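Home Shop Jars & Lids Shelves FAQ Contact

Search the help pages Go

Countertop Shelves and Jars: Frequently Asked Questions

Last updated 29 Jun 2021

Which shelf should I get for a kitchen counter?

Most customers buy the Winitz, our three-tier model with wooden rails and clear slats. It is made to stand on a counter or a sideboard. The two-tier Baldursdóttir takes up less height and fits under most wall cabinets. Measure from the counter to the underside of the cabinet before you order.

How much weight can each tier hold?

Five pounds per tier on either model. Put the heavier jars on the bottom. Glass jars full of sugar or rice can go over the limit quickly, so weigh one if you are unsure.

Will the feet scratch marble?

The feet come with felt pads already attached. Wipe the counter before you set the shelf down, and lift it when you want to move it. Replacement pads are listed under Shelves.

Do jars come with the shelf?

No. Jars are sold separately, in singles or in packs. The shelf will also take jars you already own, including the clear plastic kind that tea, dried fruit and snacks are sold in.

Can I reuse jars that had food in them?

Yes. Wash the jar and lid by hand in warm water with dish soap, rinse, and leave both upside down until fully dry. Do not put thin plastic jars in the dishwasher. If a smell stays behind, fill the jar with water and a spoonful of baking soda and leave it overnight.

How do I get the labels off?

Paper labels soak off in warm water. For plastic wraps, find the seam and peel slowly. Rub any leftover glue with a little cooking oil, then wash again. Plenty of people leave the labels on for the color, and that is fine too. If the contents have changed, write the new contents on the lid.

How do I clean the slats?

Use a soft damp cloth and run it along the ribs. Crumbs collect in the grooves, and an old toothbrush gets them out. Dry the wooden rails right away.

Can I use the shelf in a bathroom?

We don't recommend it. The finish on the rails is meant for dry rooms.

What is your return policy?

Unused shelves can be returned within 90 days in the original box. Opened jar packs can't be returned unless a lid or jar arrived cracked.

When will the Deltusach jars be back?

We expect them in September. Email Hjalti Vídalín at the shop to be put on the list, and say whether you want the plain white lids or the clear ones.
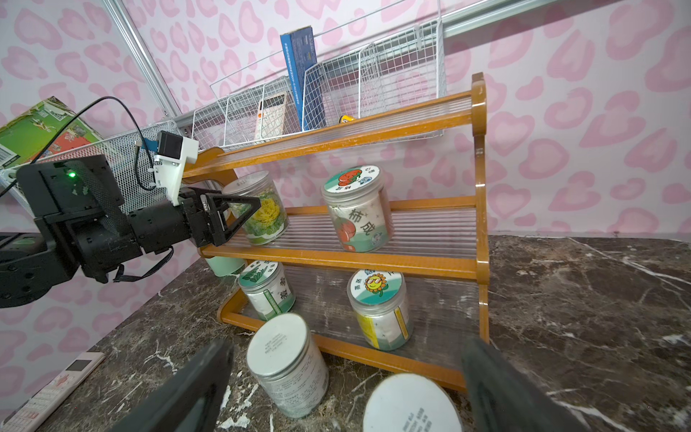
Orders for the white lids are filled first, and you can switch to clear at any time before your order ships.

Contact us | © 2021 Clollulum | Back to top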